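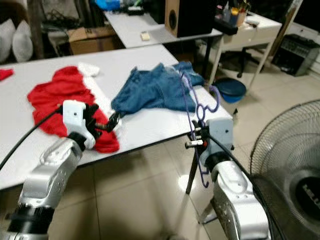 The Clothing Room at Druvley Hall: Gallery

Home » Community » Clothing Room » Gallery

The Clothing Room provides good second-hand garments, free of charge, to households in Druvley and the neighbouring villages. It is open on 2 mornings a week during term and by appointment at other times. In the past year 1,587 items were received, sorted and passed on. This page shows the sorting side of the work, which most visitors do not see.

Garments on the sorting table

A red garment with a white trim and a blue denim one are laid out on the white table, with a purple plastic hanger held at the table's edge. Colours are kept apart at this stage and each item is opened out flat before it is checked.

The room and its furniture

White tables are used throughout, as marks and loose threads show up well against them. The desk behind holds the pens and brushes in cups. The floor is tiled and is swept at the close of every session. A large electric fan stands beside the sorting area – the windows on that side do not open.

How items are sorted

Each garment is turned right side out and examined at the collar, cuffs, seams and fastenings. Pockets are emptied. Anything found in them is placed in an envelope and kept at the hall office for 50 days.

Denim is folded and shelved by waist size. Tops, dresses and school jumpers go on hangers, with the hook facing the wall, and are hung by size on the rails in the front room. Items with a missing button or a dropped hem are passed to Assunta Cirillo, who runs the mending table on the first morning of each week. Garments that cannot be repaired are sent for textile recycling.

Hangers

Plastic hangers of any colour are welcome and may be handed in with clothing. Wire hangers are no longer accepted. A delivery of 143 hangers was received from Ackroyd following the closure of its shop in the High Street, and the Clothing Room is grateful for them.

Giving clothes

Donations should be clean, dry and brought in a closed bag. Summer clothing is accepted from May. Coats and school uniform are needed all year – particularly in the smaller sizes. Bags should not be left at the door outside opening hours.

Enquiries about donations should be addressed to Imogen Pilkington, and requests for an appointment to Cyril Furnival, both at the hall office.

Page last updated 6th February.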